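## 3. Materials and methods

### 3.1 Why the cure deserves a closer look

Few steps in making a shampoo bar are as simple, or as rewarding to watch, as the cure. The bar comes out of its mould soft enough to take a thumbprint, goes onto a shelf, and over the following weeks it turns into something quite different: harder, lighter, and with a closer lather. Home makers have known this for generations and have strong opinions on how long to wait. We wanted to put those opinions next to some measurements, and to do it with bars that people would be happy to wash their hair with.

We chose olive oil as the main fat. It is slow to harden, so the changes are spread over a long period and are easy to follow with ordinary equipment. Castor oil was added for lather and a little cocoa butter for firmness. No fragrance was used in the main series, as several scent oils change the texture of the paste on their own, and we were keen to see the cure by itself first. A smaller scented series is described in Section 3.4.

### 3.2 Bars and shelving

A total of 557 bars was poured for the study at the Pralleck workshop, all by the same two people and all from the same delivery of oil. The work was done in June, and each batch was left in its mould overnight before cutting. Bars with visible air pockets or a chipped corner were set aside and used for practice weighings, which turned out to be a great help in training new hands on the balance.

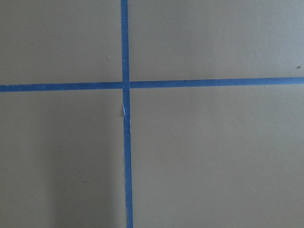 Position on a shelf matters more than we first thought. Bars at the open side lose water faster than those near the wall, and bars with close neighbours on every side lose it slowest of all, so we needed a layout that could be laid down quickly and read from a standing height. Painter's tape did the job nicely. Two blue strips crossing a little left of centre on a plain beige surface leave four panels of unequal size, and that unevenness suited us well: small batches went in the small panels and large batches in the large ones, with the gap between bars held the same throughout. The tape also gave us a straight line to set the first row against. Every bar was turned onto its other face at each weighing and put back in the spot it came from — a dull rule, but one we'd urge anyone repeating this work to keep.

Room humidity was logged with a Workia hygrometer placed at shelf height. The windows stayed shut for the whole cure.

### 3.3 Measurements

Each bar was weighed on the day it was cut and then once a week until day 90. Hardness was tested with a weighted pin, reading the depth of the mark after 5 seconds. It is a humble method, and a lovely one to teach, as the result can be seen and felt straight away. Lather was judged by shaking a measured amount of shavings in soft water in a closed cylinder and reading the height of the foam, first right after shaking and again once it had settled.

Readings were written on paper sheets ruled to match the layout, so that a bar's place on the sheet was also its place on the shelf. Gerrit Van der Linden drew up the first version of these sheets, and we've hardly changed them. Missing readings were left blank and weren't filled in later from the values on either side.

For larger runs the same idea extends to a full grid, with one bar to a cell and the row and column written at the side of the sheet. 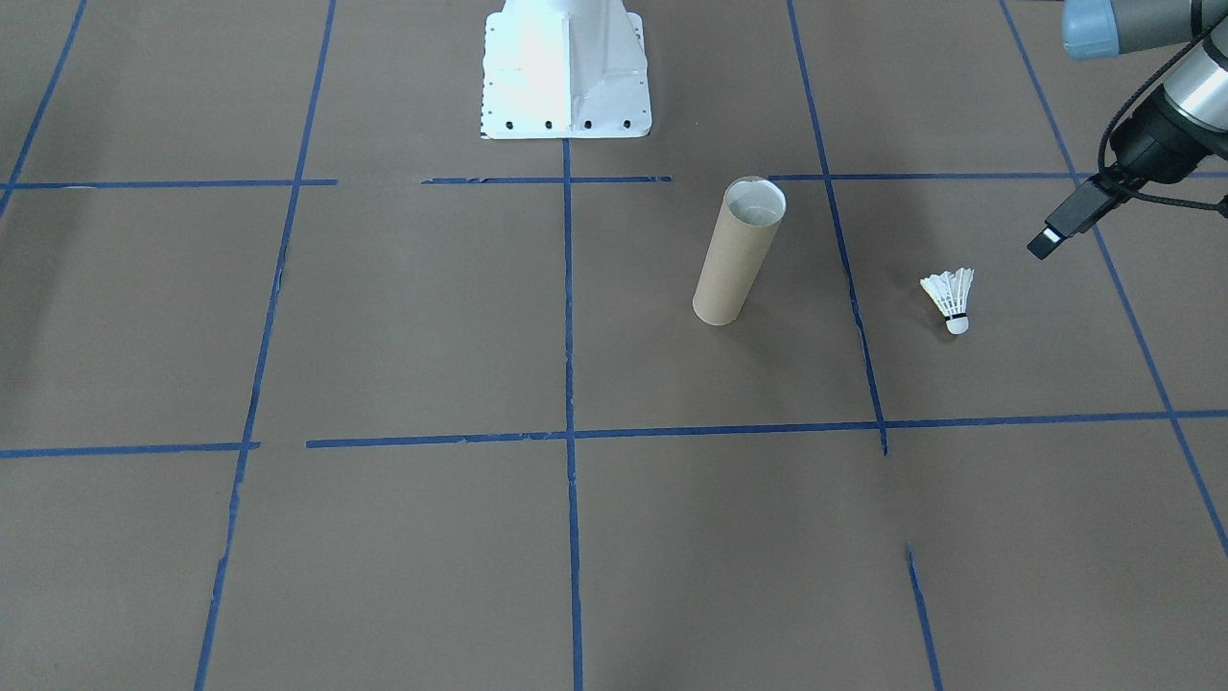 *Figure 1. Brown paper marked off into roughly square cells with blue painter's tape.*

### 3.4 Home use and the scented series

The part of the project we looked forward to most was handing the bars over. Bars went to 93 people in Plustden and Edet, who used them in place of their usual shampoo and filled in a short diary after each wash. They were asked how easily the bar lathered, how the hair felt when rinsed, how it felt the next morning, and whether the bar had gone mushy in its dish. Hair length and whether the hair was coloured were recorded at the start. Local tap water was tested for hardness in both towns, which is no small matter with a true soap: calcium leaves a film that some people feel at once and others never notice.

The scented series used lavender oil and, separately, rosemary oil, each added just before pouring. These bars followed the same weighing plan but weren't given out for home use. Odour strength was scored by a small panel who smelled each bar dry and then again after wetting, with a rest between bars and the order shuffled for every sitting.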